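Garnura Opens Furniture Repair and Refinishing Workshop in Quintanilla

Customers can book table, chair and cabinet repairs starting in November

QUINTANILLA – Garnura, a furniture repair and refinishing company, will open its second workshop in Quintanilla in November. The new location will take in household furniture for repair, stripping, sanding and refinishing, and will sell the company's Kerketis line of oils and waxes over the counter.

The workshop occupies the former Stuneo print shop, which had been vacant for five years. Garnura has replaced the wiring, installed dust extraction in the sanding room and built a separate finishing room with its own ventilation. The loading door on the alley side has been widened so that dining tables and wardrobes can be brought in without being taken apart.

Garnura's first workshop has operated for 16 years and handles mostly tables, chairs and chests of drawers. The company decided to expand after the wait for a tabletop refinish there grew longer than most customers were willing to accept. Work from Quintanilla and the towns to the south will now go to the new building.

Services at the Quintanilla workshop will include:

Regluing loose chair and table joints
Replacing broken rungs, slats and drawer runners
Removing water rings, heat marks and ink stains
Stripping and refinishing solid wood tabletops
Veneer patching
Fitting new hinges, locks and casters

The workshop will not accept upholstery jobs, outdoor furniture or pieces with active woodworm. Painted furniture will be tested for lead at drop-off, and pieces that test positive will be returned to the owner with a list of contractors licensed to handle them.

Customers who want an estimate can bring a piece in during opening hours or send photographs and measurements by email. Estimates made from photographs are not final, and the price is confirmed after the piece has been examined in the workshop. A deposit of 40 percent is due when the work is booked, with the rest payable on collection. Pickup and delivery are available within 20 miles of the workshop for a separate charge.

Most tabletops that come in for refinishing have been damaged by ordinary use. Hot dishes leave pale marks in the finish, standing water works its way into the seams between boards, and household sprays can leave a sticky film that holds dirt. Many of these problems can be treated without sanding back to bare wood – a cleaning and a fresh coat of oil is often enough, at a much lower price than a full refinish. 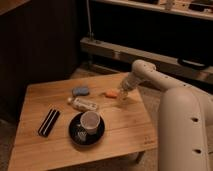 Garnura advises owners to test any cleaner or oil on the underside of a table before using it on top. Wood in direct sun changes color over time, and objects left in one place for months can leave a patch that does not match the rest. Moving things now and then helps the surface age evenly. Spills should be blotted, and a cloth used on bare or oiled wood should be damp at most.

The Kerketis line, which Garnura has used on its own jobs since the first workshop opened, consists of a clear oil, a tinted oil and a paste wax. All three will be stocked in Quintanilla. Staff at the counter can advise on which one suits a particular finish, and customers are welcome to bring a drawer front or a loose leaf from the table for comparison. Rags used with the oils must be laid flat outdoors to dry or soaked in water before they are thrown away, as bunched rags can catch fire.

The workshop will also run an evening class in basic furniture care, starting at 6:30 p.m. and limited to five people per session. The class covers cleaning, waxing, filling small scratches and regluing a loose joint. Tools and materials are included in the fee, and each person may bring one small item to work on. Registration will open when the workshop does.

Bookings for repair work are being taken now through the Garnura website and at the first workshop. Pieces already on the waiting list can be transferred to Quintanilla at the owner's request, and the original estimate will be honored.

About Garnura

Garnura repairs and refinishes household furniture and makes the Kerketis line of wood oils and waxes. Press inquiries may be sent through the contact form on the company website.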